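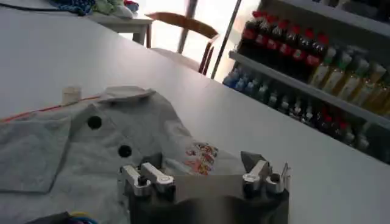
Slide 1: light gray garment on a white tabletop

Good morning. Wait for the coffee line to sit down. Say the title once and don't apologize for it: "One Form, Two Towns: Sharing a Business Tax Return."

Thank Necati for the introduction. If he mentions the parking levy, let it go.

Start with the history. Gidolwood has taxed shops by their gross receipts since 1880. Jorkden, across the river, taxes them by floor space, on the theory that a floor can't be hidden. A bakery with a counter on each side files in both places, on two calendars, with two definitions of "employee." PAUSE. Somebody will laugh at "employee." It will be an accountant.

Next slide, the old packet. Hold up the paper copy, all 20 pages. Page 4 asks for the number you worked out on page 11. Let them look at it.

What we changed, in the order we changed it:

One registration number, good in both towns. This took 97 emails, most of them over who prints it.

One due date, at the end of October. Gidolwood wanted spring. Jorkden wanted whatever Gidolwood didn't.

Shared filing records. If you've paid on time over there, we can see it over here, and you skip the deposit. Credit Ratree Ratanaporn by name, she wrote the data agreement and then rewrote it when legal found a comma.

Be clear that the rates did NOT change. Say it twice. Last time I said it once and got a letter.

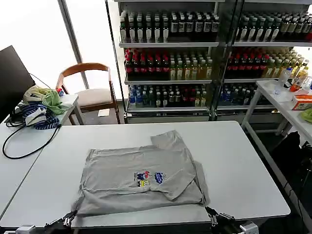
Slide 7: gray T-shirt, partially folded, on a white table

Now the money. Each town still keeps its own. The combined return just splits the payment at the end, and the split is printed on the receipt so people can argue with it properly.

Bravis built the portal. It works well on a computer and has moods on a phone. Don't demo it live. Bronisława Baran demoed it live.

Late filers: nearly a third of first-year penalties were waived, mostly for people who had filed perfectly, in the wrong town. The appeal is a single page now. Jadwiga Bednarek reads every one and would like you to stop attaching photos of your dog.

Likely questions:
Home businesses? Same form, skip section B.
Food trucks? Where you park overnight. Yes, we know.
Will a third town join? Consolacion has had lunch with them. That is the full extent of the news.

Leave the help desk hours up on the screen. Handouts are by the door, take two if you have a partner who doesn't believe you.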